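Descaling and cleaning plastic kitchenware in hard water areas

Last revised 21 March 2025 by Liam Yeoman

Plastic colanders, bowls and drainers pick up a chalky film in hard water areas. The film is limescale, usually mixed with starch and a little grease. Washing-up liquid removes the grease and leaves the scale behind, so the two have to be dealt with in order.

Degrease first. Fill the sink with hot water from the tap, add a squirt of washing-up liquid and leave the items under for 12 minutes. Do not use boiling water. Thin plastic will warp, and a warped colander rocks on its base and drains to one side.

Rinse, then mix the acid bath. Citric acid powder is cheaper than bottled descaler and has no smell. Use 18 g to a litre of warm water. White vinegar diluted with the same volume of water also works but takes longer. Never mix either with bleach, and rinse the sink well if bleach has been used in it.

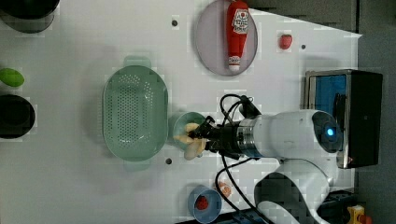 Soak until the film wipes off with a finger. For light scale this takes around 33 minutes. For heavy scale, pour the bath away and make a fresh one, as the acid is used up by the scale it dissolves. Turn large items over halfway through if the water does not cover them.

Holes need separate treatment. Starch from rice and pasta sets hard on the inside edge of each hole and keeps the acid out. Work over the underside with a stiff nylon brush, using short strokes, and hold the item up to a window to check for blocked holes. A wooden cocktail stick will clear the last few – a metal skewer will score the plastic and the next lot of starch will grip the scratch.

Colour stains are a different problem. Tomato and turmeric sink into the surface and acid does very little to them. Make a paste of bicarbonate of soda and water, spread it on, leave it overnight and rinse. Repeat if needed. Strong sunlight on a windowsill will fade turmeric over a few days, but pale plastics turn brittle if left out for weeks.

Do not use scouring powder or green scourers on any of this. They dull the surface and it will stain faster afterwards.

Dry everything before stacking. Bowls stacked wet hold a ring of water between them, and the scale comes back in exactly that place. Stand colanders on edge in the rack.

In a very hard water area, repeat the acid bath monthly. Elsewhere, twice a year is enough – I do mine in November and again in spring.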